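Home | Features | Machines | Work | Letters | Subscribe

The shirt folders of Goron

Teaching a machine to do laundry, one T-shirt at a time

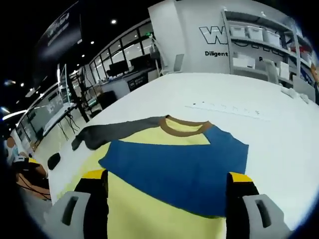 Vasilică Bogdan reckons the first hundred folds teach you more than they teach the model. After that, Bogdan says, your hands go automatic and you start making the same shirt over and over, and then somebody from the training side walks across and asks for uglier starts. Sleeves under. Collar twisted. Do it wrong and then fix it.

So they do it wrong and then fix it. All afternoon.

Goron has no robot in most of its recordings. The gripper is held in the hand, two soft-padded fingers, lens looking down past them, and a person does the job the way the arm will have to do it later. No thumbs. No smoothing with the flat of the palm, which everyone tries in their first week and everyone gets told off for. Each run is one example. Shirt starts flat or starts in a heap, shirt ends folded, stop, label, shake it out, again.

The target when I visited in March was 359 clean folds before the next training run. They had a bad morning. 18 thrown out by eleven o'clock, mostly for speed. Go too fast and the tracking loses you. Go too slow and the policy learns to dither, it hangs over the cloth like it forgot what it came for. I watched a clip of this on a monitor and it was oddly painful.

Shirts are hard. A box stays a box. Cloth has a new shape every time you let go, and a seam between two colors can look a lot like an edge to fold on. That last one cost them weeks. The early set was nearly all plain shirts, so the model did fine on plain shirts and then grabbed at the middle of anything with a panel in it. Now the pile is mixed on purpose. Stripes, blocks, odd sleeves, collars that don't match the body.

Cozma, the labeling tool, is where the arguments happen. What counts as a good fold? One collector leaves the sleeve peeking out. Another squares it off like a shop display. Both pass, for now. The people at Stoltau, who are paying for the work, wanted a written rule and got one, 4 pages long, and it has already been ammended twice.

Failures get kept too. Not all. If a finger slips and the collector recovers, that run is worth more than a perfect one, and it goes in a seperate folder marked for review. If the collector swears and starts over, it's binned.

A good collector gets through 55 in a shift. Wrists go first. There's a rotation now, folding in the morning, labeling after lunch, and a stool at the right height which took longer to get approved than the second gripper.

Next up is towels, then the Lekier set, which is kids' clothes. Small, stretchy, snaps everywhere. Bogdan has asked for a different month.

Share 55 | Comments 18

Previous | Next | Back to Features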